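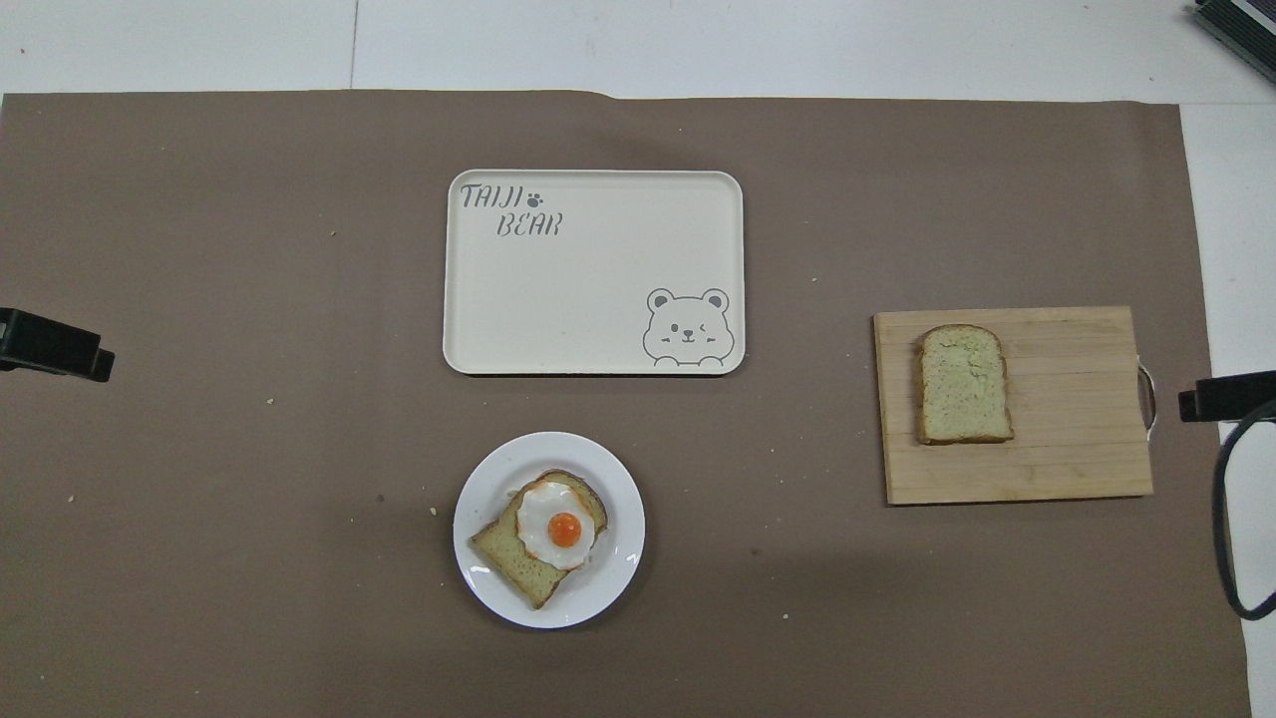 Stergiou says that most of the sideboards brought to him as teak are veneer over chipboard, and that this has very little to do with whether they are worth buying. Rafail Stergiou has dealt in used furniture for 14 years, the last several of them from a unit in Flirbridge, and he grades everything before it goes on the floor. The grading sheet runs to one page. He wrote it himself and has revised it twice.

"The first thing on the sheet is the back panel," he said. "People start with the top because the top is what they see. A top can be refinished. If the back has come out of its groove and somebody has put it back with staples, the whole case has been racking, and the joints have been working loose for years."

His check for racking takes under a minute. He measures the back of the case corner to corner, both ways, with a steel tape. On a case that is still square the two figures match. He accepts a difference of an eighth of an inch on a long sideboard. Anything over a quarter goes down a grade, and the doors usually confirm it by rubbing at one bottom corner.

Veneer comes next. Stergiou taps across the surface with a fingernail and listens for a change in pitch, which marks a spot where the glue has let go. Small loose areas near an edge can be reglued with a syringe and a caul. A blister in the middle of a panel is more work, and he notes it on the tag so that the buyer knows it is there.

"Thickness matters more than species," he said. "Older veneer you can sand a little. A lot of what was made later you can't sand at all, you go straight through. I look at the edge of a door where it's chipped. If I can't see the layer with my bare eye, I don't sand it. I clean it and oil it and leave it."

He is careful with the word original. On his tags it refers to hardware and finish separately, and he will write "finish original, pulls replaced" where other sellers would leave the second part off. Replacement pulls are easy to spot from inside the drawer, where there is often a second set of holes, filled or unfilled, or a clean ring around the old screw position. He doesn't think replaced pulls hurt a piece used at home. They take a fair amount off the price to a collector.

The stock on the day we spoke was mostly case goods. There was a Mesley sideboard with three drawers and a drop front, a pair of Ninen nightstands, and a long low dresser with no label that had come out of a house clearance. The Mesley was tagged at $1,000. It is 62 inches wide, and Stergiou said the width is part of the price.

"Anything over 72 is hard to move now, because the walls aren't there. Between 55 and 65 sells. I've had better-made pieces than this one sit for a year on account of eight inches."

He keeps the Ninen pieces as a pair and will not split them. One has a sun-faded top and the other doesn't, a common result of two nightstands spending decades on either side of the same window. He has not tried to even them out. Stain on the lighter one would match for a while and then drift as both tops aged.

Labels he treats with caution. Paper labels get moved from a damaged piece to a better one, and a stamp inside a drawer proves only where that drawer came from. He pulls every drawer, compares the dovetails and the bottoms, and checks that the wood on the underside has darkened evenly. On the unlabeled dresser all the drawers agreed with each other, and he graded it higher than he would have graded a labeled piece with one odd drawer.

Repairs go to Kalogeropoulos, a workshop across town that does his regluing and runner replacement. Worn runners are the most frequent job – the drawer drops at the front, the owner lifts it to close it, and the lip of the face wears against the rail. New runners in hard maple, waxed, fix it. He would like sellers to have this done before they bring a piece in, but few do.

Asked what a buyer without a tape measure should do, Stergiou said to open one door all the way and let go of it. "If it stays where you left it, good. If it swings, either the floor is off or the case is. Move the piece a foot and try again."

The shop takes drop-offs before 11 a.m. and closes for most of August.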